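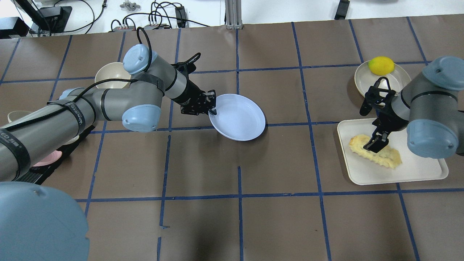

October, started 9:20, Clalemmont bench room

Breakfast table, second layout. New brown paper down first thing. The old sheet had torn along one edge and had picked up a grease mark I couldn't get off with a dry cloth. Cut the new piece from the Wumomar roll, which is 700 mm wide, so it needs a seam. Ran the seam lengthwise and put a line of the blue tape over it so there is no loose edge for a plate rim to catch on.

Taped the grid again in the dark blue. Tried the light masking tape on a scrap first and it disappears against the brown as soon as the overhead lights are on. Dark blue reads well from anywhere around the table. The cells are rectangles and not all the same size. I measured the long lines from the table edge and did the short ones by eye. Good enough for saying where a dish goes, no good for measuring anything. If someone wants a measured grid, it should be ruled on the paper in pencil before the tape goes on.

Tape note: press it down with the back of a spoon, especially at the crossings. Where two strips overlap there is a small ridge and the top strip wants to lift. Don't stretch it while laying it. I did that on one of the long lines and it pulled the paper into a pucker, had to take it up and redo it. Paper fibers came off with the tape and left a pale stripe, now covered by the new strip.

Dishes

Went through the Evetitz box before setting out. List on the lid says 69 pieces, I counted 69, including the chipped saucer. Chipped saucer moved to the back of the shelf with a paper tag on it. It should come off the list the next time the list is printed.

For the table: the white plate with the slight blue tint, the cream bowl, the cream dish, the small pink dish. The plate looks plain white on the shelf and only shows the blue when it is next to something cream. Worth remembering when labeling, as the list just has it as "white, round." I added "bluish" in pen.

The plate's rim is shallow. It will sit tilted if there is anything under one side and it's easy to miss from above. The shadow on the paper is the quickest way to tell. Wider on one side means it isn't flat. Cream on brown paper is lower contrast than I would like, the bowl less so than the dish because the bowl is taller and has the dark of its own inside edge to show it. Pink is fine.

Colors to keep for this layout: white, cream, pink. Leave the brown stoneware mugs out. They were on the first layout and in the notes afterward we kept having to ask which cell the mug had been in.

Food

One golden-yellow piece out, the one with the crinkled edge and the darker middle. The food list has it as "pastry" on page 2 and "toast" on page 4. These are the same item. Picked "pastry/toast" for now and wrote it in both places. Somebody please choose one before the list gets copied again.

It shows up well on its tray, better than the pale roll did last time. Keep food pieces in their own tub and off the dish shelf. The tub was in the Akbulut crate under a stack of folded cloths and took me most of a coffee break to find. It now lives on the second shelf, left side, label facing out.

Order for setting the table, as done this morning:
paper flat and taped at the corners
grid lines, long ones first
bowl and other cream dish
pink dish
plate
food last

I had put the plate down first to begin with and then had to lift it to get at a tape end that was coming up. Better with the plate near the end, it takes up the most paper.

Cleaning

Damp cloth on the dishes, dry cloth on the paper, never the damp one. Brown paper cockles when it gets wet and stays that way. Crumbs go off with the soft brush toward the near side. The brush from the sink area is too stiff and roughs up the tape edges — use the one hanging by the door.

Dishes go back in the Evetitz box with a sheet of tissue between anything that stacks. Cream bowl goes in last and open side up, with the pink dish inside it. The white plate stands on edge against the side of the box. Please don't lay it flat at the bottom, that is how the saucer got its chip.

To do

More dark blue tape, the roll is nearly down to the core.
Ask Wumomar if the same paper comes wider, to get rid of the seam.
Settle pastry or toast.
Reprint the dish list with the saucer off and the plate color corrected.
Hook for the soft brush is loose, needs a longer screw.

14:45. Paper checked along the seam, tape holding. One corner by the door side was lifting and got a second strip.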